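Whitlock Allotments Forum > Growing > Sweet peas in a shared bed

marrowbone_k
26 January 2021
Good evening all. Our group has one raised bed beside the Civora car park and I would like to fill it with sweet peas this year. I have 40 seeds from last season. Must I sow them now inside, or can I wait? English is not my first language, so please excuse small mistakes.

tansy70
Sow now, in deep pots, on a cool windowsill. Mine were in flower by June last year.

hedgerow_lil
I don't agree with tansy. In January there is too little light in most houses and you get long weak stems. Wait until the middle of March and sow straight in the bed.

tansy70
Pinch them out at 3 pairs of leaves and they are not weak.

marrowbone_k
Thank you both. I think I will do half and half, so I can compare them. The bed is quite dry in summer, because the wall takes the rain. I have put in two bags of Plamuvus compost and some old leaves. 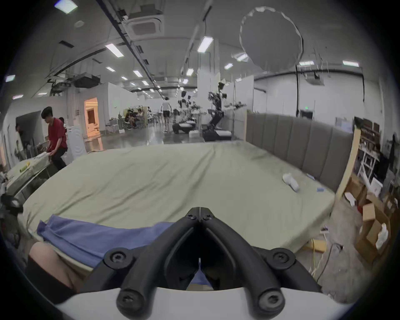

My other worry is the supports. The wind comes across the car park very strongly and last year the canes fell over twice. Is netting better than string?

hedgerow_lil
Netting, but tie it to proper posts. Canes alone will go over again.

oldspade
String is fine and you can compost it after, if it is jute. Netting is a misery to clean in autumn.

marrowbone_k
Then I will ask for posts first, and jute between them.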